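Handheld Gripper Safety Check, Cabinet Station
Worach Project, Noonan Room
Completed by Đức Phí, 2022-11-21

Thanks to everybody who wrote up the pinch at this station so carefully. Nobody's hand was badly hurt (a sore thumb and a bruised nail), but the right jaw closed when the operator had already let go, and I'd like us all to take our time with this one.

1. Jaw pads
OK. I ran a fingertip along both orange pads and found no lifting at the ends. Please keep doing this before every session, even when you're in a hurry.

2. Jaw release
FAIL. Stuck on 2 of my tries, both after a long hold. The log shows 1,741 closings on this unit, and the spring should have been looked at well before that. Tagged and going back to Duninness, report 494. Use the spare until you hear from me.

3. Cables near the hand
Needs attention. Thin cables run close to where your fingers go, and I'd love to see them clipped back a little further. Standell has the small clips if you ask nicely!

4. Cabinet doors and hinges
OK. Both doors swing freely. Open them all the way before you bring the jaws in, and keep your other hand off the door edge, where the pinch happened. 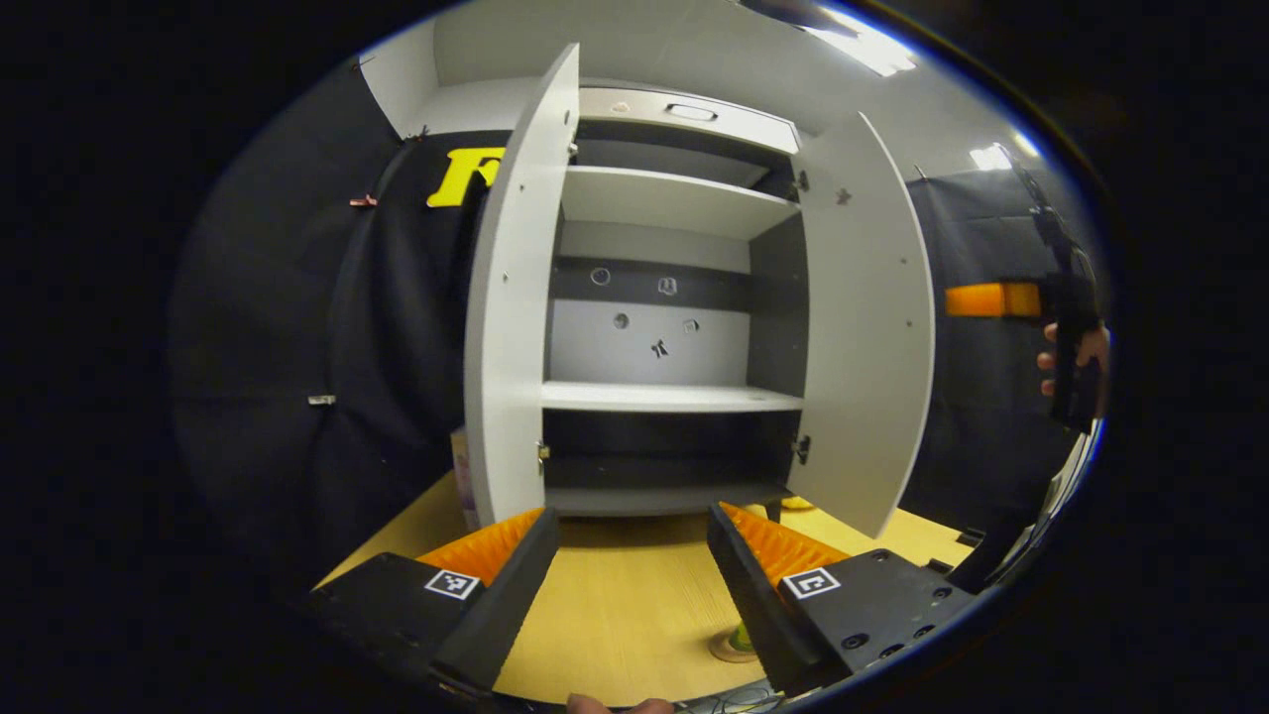 5. Floor around the cabinet
Needs attention. Small things do end up down by the base, and it's so easy to step back onto one with your eyes on the shelf. Pick them up before starting, please.

6. Stop and report
OK. Everyone I asked knew to put the tool down and call out. If the jaw sticks, don't pry it with your fingers, however tempting that is.

Next full check: May, or sooner if the repaired unit comes back early.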